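# Student Robotics Project Bilulex Completes Its Second Term

The Cladano Technical Institute has announced that Bilulex, a student project in two-arm robotic handling, has completed its second term of work. The project is part of the applied automation course and is open to students in their final 2 years of study. A total of 53 students took part this term, working in small teams under the direction of course instructor Khalil Rawashdeh.

Bilulex asks each team to prepare a pair of robot arms for a common household job: moving bakery items from a serving tray into a paper shopping bag. The items used in the course are toy breads of different shapes, including a bun, a ring and twisted loaves. Teams may use kitchen tongs or the grippers alone, and they decide for themselves which arm handles the food and which attends to the bag. 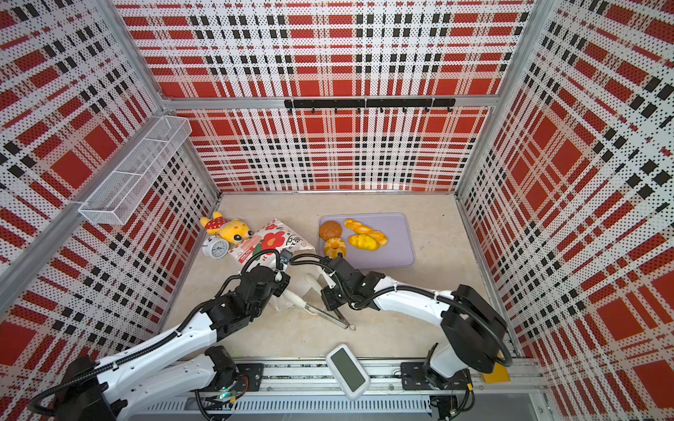
The Bilulex workcell, with toy bread on the tray and tongs between the two grippers.

The workcell stands in the Kassab Laboratory on the main campus. Both arms are mounted on a shared rail along the front of the cell, and each gripper carries its own fingers and cabling. Students are taught to plan the movement of the two arms together, as the space above the tray can be reached from either side. A team that moves one arm without regard for the other will usually be asked to stop and submit a new plan before continuing.

"The bag is the hard part," said Rawashdeh. "Most teams arrive in April thinking the whole term will be spent on the bread. Then they find that paper folds, slides and falls over, and they have to go back and think about what the second arm is for."

According to the course outline, each team completes 20 supervised trials before its final review. Trials are recorded and graded on three points: whether the items reach the bag, whether the bag remains usable, and whether the arms keep a safe distance from each other at all times. Speed is noted in the record but does not affect the grade. Teams also submit a written log of every change made to their program — a requirement that was added after the first term, when several groups were unable to repeat their own best results.

The cell contains other everyday objects in addition to the bread and the bag. A plush toy and a small clock share the floor with the task items, and teams are expected to complete their work without disturbing them. Course staff may change the starting arrangement between trials, and students are not told the new arrangement in advance.

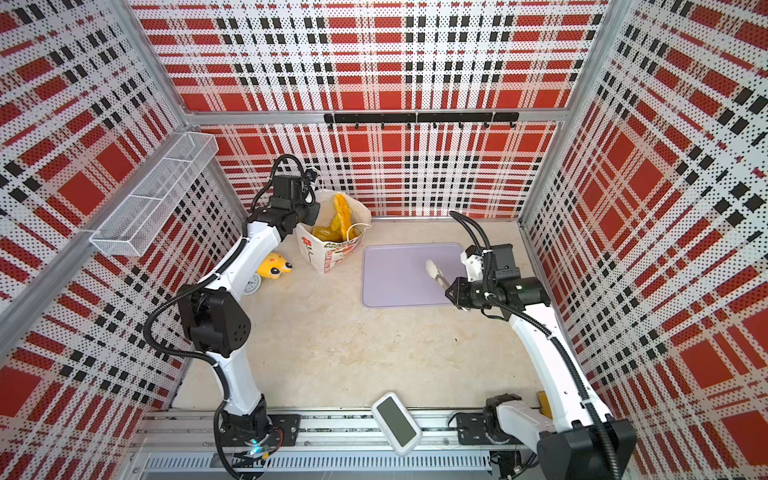 *Page last changed: July 2, 2022*

Across all teams, 141 trials were entered in the course record as complete. The Institute does not publish results for individual teams. A summary of the methods used, with notes on grip selection and the handling of paper bags, will be placed in the laboratory library and made available to students enrolling in the next term.

Several teams chose to extend their work past the basic task. One group studied how the arms might pass an item from one gripper to the other. Another worked on the use of utensils with a long handle, where a small error at the wrist becomes a larger error at the tip. Both groups have been invited to present their findings at the Altau Student Forum, the Institute's yearly meeting for project work in engineering and computing.

"We want students to leave with good working habits," Rawashdeh said. "They should be able to state what they tried, what they changed and what happened. The arms will be replaced one day — the habits should last longer."

The Institute will offer Bilulex again in the coming academic year. The course content will remain largely the same, with added class time for motion planning and for the review of recorded trials. Students who have completed the introductory course in automation, or who have received written permission from the instructor, are eligible to apply. Previous experience with robot arms is not required.

Applications are accepted through the Office of Student Programs. Each application must include a current transcript and a one-page statement of interest. Students who wish to apply as a team should name all members in each statement, although the Institute reserves the right to place students in different teams. Questions about the schedule and laboratory access should be directed to the Kassab Laboratory front desk during regular office hours.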